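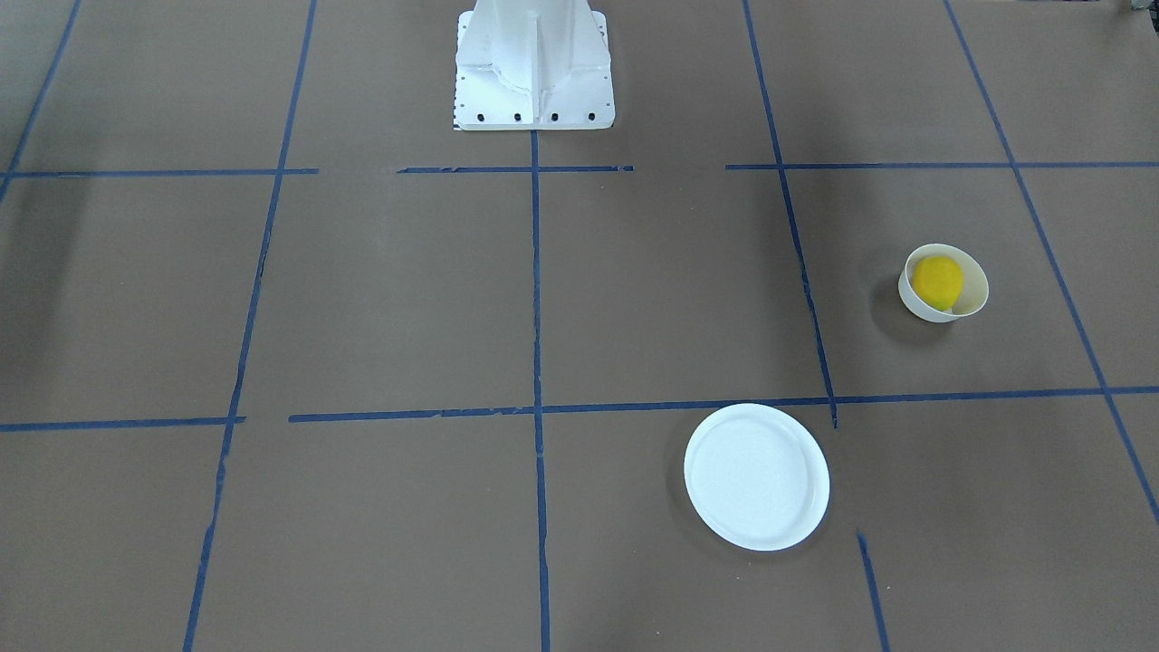

Last revised: September, Thursday, 14:21

Laston Paper Roll Cutter, Bench Model
Item no. 2796
Maker: Laston
Supplied by: Mamallow Paper Handling

Overview

The Laston bench cutter holds one roll of wrapping or covering paper on a steel shaft and cuts it against a spring-loaded bar. It is meant for packing benches, print rooms, school art rooms and shops that cover worktables with kraft paper and change the cover often. It can be set on a bench or fixed under the front edge of one. Wall mounting needs the upright bracket, sold separately.

The cutter takes kraft, newsprint, butcher paper and light tissue. It is not suitable for bubble wrap, foil, waxed board or any sheet with a cloth backing. Paper with a plastic coating can be cut with the toothed blade only.

Specifications

Roll width, maximum: 21 in
Roll diameter, maximum: 14 in
Shaft: solid steel, removable from either end
Frame: folded steel, powder coated, gray
Blade: straight edge fitted, toothed edge optional
Feet: rubber, screw-on
Cord or power: none
Assembly: side frames and cross rail bolt together, hex key included

In the box

Two side frames, cross rail, shaft, two roll cones, cutter bar with straight blade, two springs, bolts, hex key, rubber feet, instruction sheet. Paper is not included.

Setting up

Bolt the cross rail to the side frames finger tight and stand the frame on a flat surface. Tighten the bolts once all the feet touch. A frame tightened on an uneven bench will hold a slight twist, and the blade will then cut cleanly at one end and tear at the other.

Slide the shaft through the roll and push a cone into each end of the core. Lower the shaft into the slots with the loose end of the paper coming off the bottom of the roll. Pass the paper under the cutter bar. Hook both springs to the same hole in the side frames. The inner hole gives light pressure for tissue and newsprint; the outer hole is for kraft.

Pull the paper straight out to length, then lift one corner and draw it across the blade. Pulling up from the middle bends the bar over time.

Covering a table

Cut each length with enough extra to fold under at both ends. New paper keeps the curl of the roll, so lay it curl side down and smooth it from the center out. It lies flatter if it has been left spread out for a few hours in the room where it will be used. Damp rooms make kraft grow slightly across its width, and a sheet taped tight on all sides will ripple when the air changes. Leave one side free until the sheet has settled.

Use a low-tack painter's tape where the table finish matters. Press it down with a cloth, and peel it back low and slow when the cover is changed. For wide tables, overlap the sheets and put the top sheet's edge away from the side people work from.

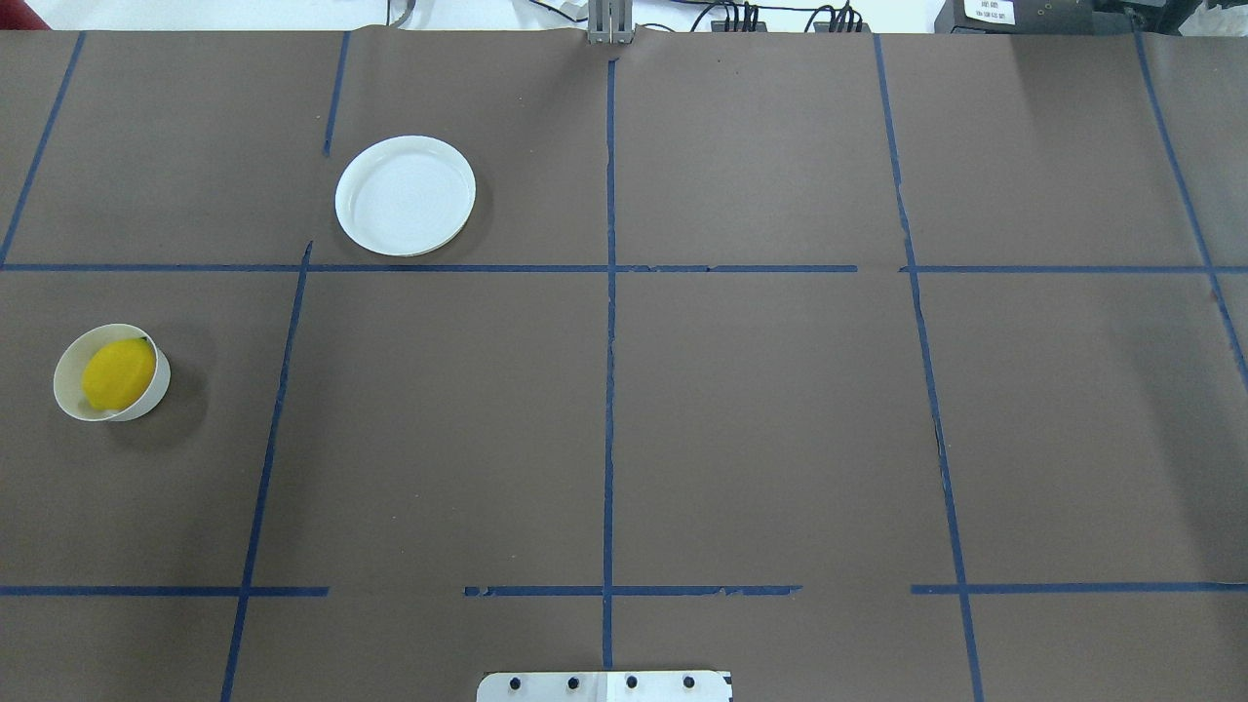 Divya Kamath writes that the straight blade leaves a ragged start on recycled kraft from Te Moana unless the springs are moved to the outer hole, and asks whether the toothed blade would be a better choice for that paper.

Supplier's reply: for recycled stock, yes. Short fibers tear ahead of a straight edge when the pull is slow. The toothed blade starts the cut more easily and leaves a fine zigzag edge, which folds under without trouble. Keep the outer spring hole in either case. Existing cutters accept the toothed blade without drilling.

Care

Wipe the blade with a dry cloth when dust builds up. Do not oil it, as oil marks the paper. A drop of light machine oil in each shaft slot is enough when the roll begins to squeak. Remove the roll before moving the cutter.

Spare parts and options

Toothed blade
Straight blade
Spring pair
Roll cones, pair
Upright wall bracket
Rubber feet, pack of 6

Sovov roll cutters use a similar shaft, but their cones are a different taper and will not seat in Laston side frames.

Ordering

Orders and part requests go to Alby Pearce at the Mamallow parts desk. Quote item no. 2796 and say which blade is fitted now.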